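Festora Returns to Gromstead With 27 Stalls and One Working Loudspeaker

June, by Razia Butt, Press Office

GROMSTEAD – Festora, the town's annual swap fair for office and school supplies, will be back at Anenham Hall this month. Admission is free. Parking is also free, if you can find any.

The fair runs for 2 afternoons and takes in pens, folders, desk lamps and whatever else people have been moving from drawer to drawer. Visitors may bring up to six items each. "Last year a man arrived with 80 binders and a hopeful look," said organizer Siyabonga Radebe. "We now have a limit."

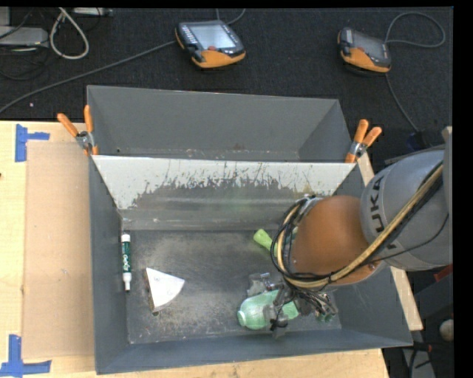
COMMUNITY & EVENTS

Markers remain the most requested item, ahead of staplers. Pens should be tested at home before they are offered to strangers. Ruan Chauke will again run the repair table, where he takes on hole punches and declines printers.

Tea is provided by Gruber, the bakery next door, which has promised a larger urn.

Stall bookings: Khanyisile Tshabalala, Festora desk, Anenham Hall.

Last updated: June, 2:27 p.m.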